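Gavska Classroom: a semester of simulated robot arms with the Mutesbridge robotics club
Posted Apr 25, 2025 by Roswitha Oltmanns

I help out with the after-school robotics club at Mutesbridge, and I have been promising a few of the other club parents and teachers a proper write-up of Gavska Classroom for months now. So get yourself a cup of tea, because I do go on a bit.

Gavska is a simulator with a workbook attached. You pay $39 per student seat for the year, and for that you get the program, a set of ready-made exercises for a robot arm, and a 130-page book to work through at whatever speed your group can manage. We came to it from little wheeled kits, which the kids had more or less outgrown (and which had been dropped so many times that half of them drove in circles).
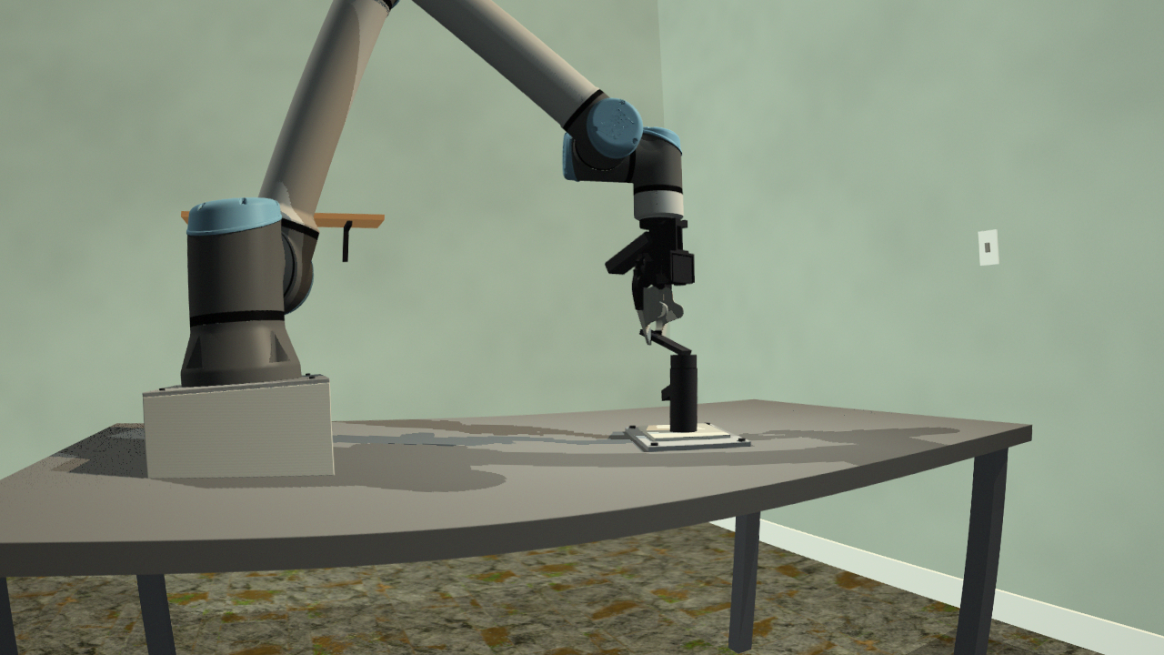

Most of our spring went into the lever unit, chapter five in the book. The arm has to come down to a thin lever on top of an upright cylinder, get hold of it and swing it around. It sounds like an afternoon's work, doesn't it? Our students spent weeks on it, and I mean that as praise! There is so much packed in there: where to approach from, how low to go before closing the fingers, what the wrist has to do while the lever travels. Nahom Derese, one of our older students, filled a whole notebook with sketches of gripper angles and was very kind about explaining them to me more than once.

What I liked best is how easy it is to look at the work from different places. You can stay level with the table, or go up high and look down on everything, and the kids learned quickly that an approach that looks perfect from one side can be well off when you check it from another. 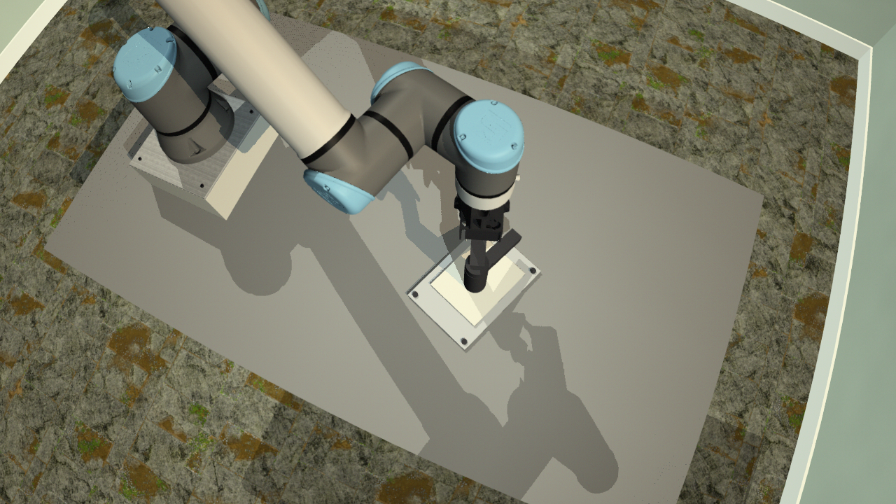 The lever exercise from the high view, with the gripper over the plate.

The wrist view took more getting used to. It is a round, wide view with the gripper sticking up from the bottom, and straight lines bend all over the place. Two of the younger ones hated it for the first few meetings and then wouldn't use anything else. Simão Gouveia, who teaches math and runs the club with me, got a nice lesson on curves and projections out of it, so I suppose we came out ahead.
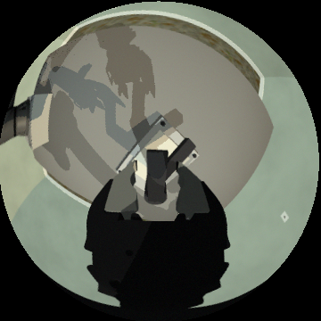
Shadows matter more than I expected, too. The arm throws big dark shapes over the tabletop, and students who had written a bit of code to find the base plate by color had to go back and think again. I saw some long faces that day, but it was a very good day for learning.

Now for the grumbles. The program is slow on older laptops, and ours are certainly older. Dirk Dijkstra set up a batch of 600 practice runs to go overnight and came back to find the machine had gone to sleep – the power setting is mentioned in the back of the book, but it really belongs in chapter one. The workbook also jumps from very gentle to rather hard between chapters four and five, and we ended up writing our own worksheet to fill the gap. And the replay screen lets you compare only two runs side by side, when a group of five students all want theirs up there.

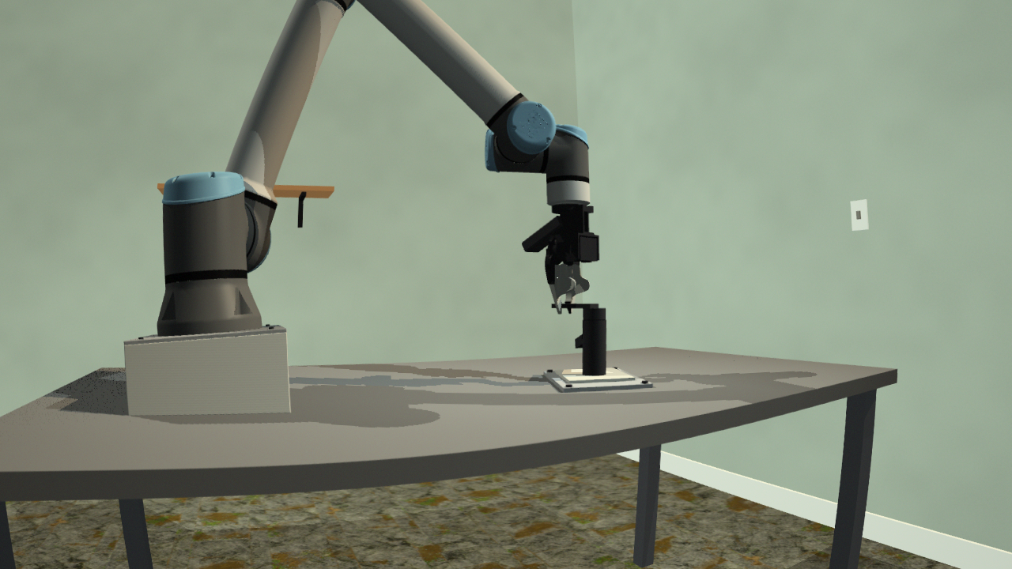
Who it suits

I would say ages fourteen and up, with at least one person in the room who is comfortable with a little Python. We tried the Buto starter set the year before, and it was friendlier for real beginners, but our group had finished it by winter break. Gavska has kept them busy since January and there are still chapters we haven't opened.

If your club has its heart set on something to touch, you'll want real hardware alongside it. Ours still bring out the old wheeled kits at the end of a meeting, circles and all.

We have renewed for next year. If anyone would like a copy of our bridging worksheet for chapters four and five, leave a note in the comments and I'll send it over. Please be patient with me, though, as I only get to my messages in the evenings.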